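Plilis Inflatable Paddleboard Package

Hi, I'm Jouko Nurmi, and I run the little rental and sales place down at Gesbridge harbor. This is the board I get asked about more than any other, so I've tried to put down everything I tell people at the counter. Apologies if it rambles a bit!

The Plilis is an all-around inflatable board. It's wide, it's stable, and it forgives you for standing in the wrong spot. I've put first-timers on it who had never stood on anything that floats, and I've also taken mine out for long evening paddles on the Rey when the wind drops and the whole river goes like glass. It isn't a race board. If you want to go fast in a straight line, come in and talk to me about something longer and narrower. For everybody else, I think this one is hard to beat.

What you get in the package:
Plilis inflatable board
Three-piece adjustable paddle
Hand pump with gauge
Removable center fin
Coiled ankle leash
Backpack with padded straps
Repair kit (patches, valve wrench, you'll need your own glue)

The deck pad runs nearly the whole length, which I love for kids and dogs. My own dog rides up front and refuses to sit anywhere else. There are bungee cords at the nose for a dry bag or your flip-flops, and a carry handle in the middle that's soft enough for the walk from the parking lot.
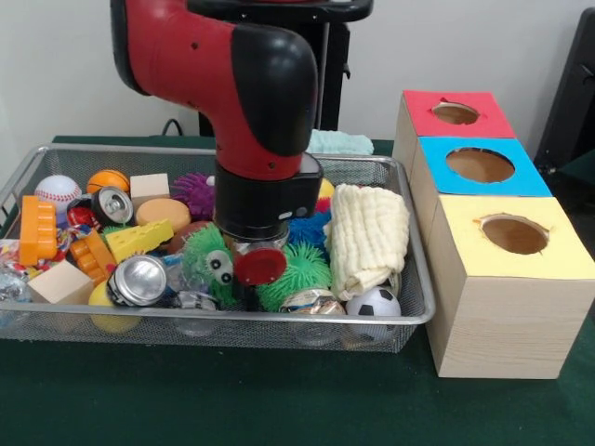 Red arm over the toy basket

Pumping it up. People worry about this part more than the paddling! Take your time, and aim for 14 psi. It'll feel hard well before you get there, and that's when most people quit. Keep going. A soft board sags in the middle and you'll be fighting it all day. When you take the pump hose off you'll hear a quick hiss, and then it should go quiet. If it keeps hissing, the valve pin is stuck in the down position, so give it a push and a quarter turn and it'll pop back up.

I do sell an electric pump that plugs into the car (ask me, it's behind the counter), but the hand pump is fine if you've got one board and a bit of patience. With two boards and two kids, get the electric one.

The paddle. It's a light shaft with a plastic blade, and it adjusts with a clamp. Set it so you can reach up and rest your hand on top of the grip with your arm nearly straight. The blade should angle forward, away from you. I see it held backward every single week, including by people who've paddled for years, and they're always amazed at how much easier it gets when they flip it. Rinse the clamp out after salt water or it gets gritty.

The fin slides in from the back and locks with a little clip. Please check that clip before you go out – I have 17 lost fins on my conscience from the rental fleet last season, and they're all at the bottom of the harbor somewhere. I keep spares now.

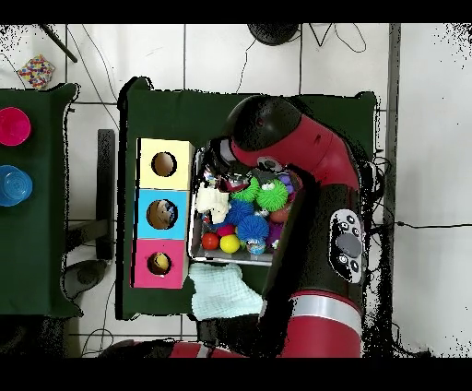 Then there's the question of drying and storing it. I let mine dry fully before rolling, starting from the nose so the air goes out through the valve at the tail. Don't roll it super tight. If you've got room in the garage, leave it half inflated on its side, out of the sun, and it'll be happier for it. Left hot and fully pumped on a roof rack all August, the seams will start to complain.

A word on life jackets. They're not included, and I'd like you to have one. I carry the Rarkar belt style and the regular vest in all sizes, and if you buy a board from me I'll fit you for one with no hurry and no hard sell. Kids wear the vest, always, even in the shallows.

Who is it for? The maker lists it for one adult and a child or a dog. I've had two grown-ups on it for a laugh, and it floated, but it sat low and steered like a bathtub. Bigger paddlers should come down and try it first. I keep a demo board on the dock and you can have it for an hour free if you're thinking of buying. Tuesday mornings are the quietest.

Price for the full package is $1,124. If you've rented from me this summer, I'll knock $100 off, just bring the receipt or remind me what day you were in. I also put aside a few ex-rental boards in December. They've got scuffs and faded pads but I pressure test every one of them before it goes out the door.

Colors this year are teal and sand. I'm out of teal until the next delivery, but I'm happy to put your name on one. Pickup is from the Gesbridge shop, or I can ship, in which case please leave a phone number so the driver can call you.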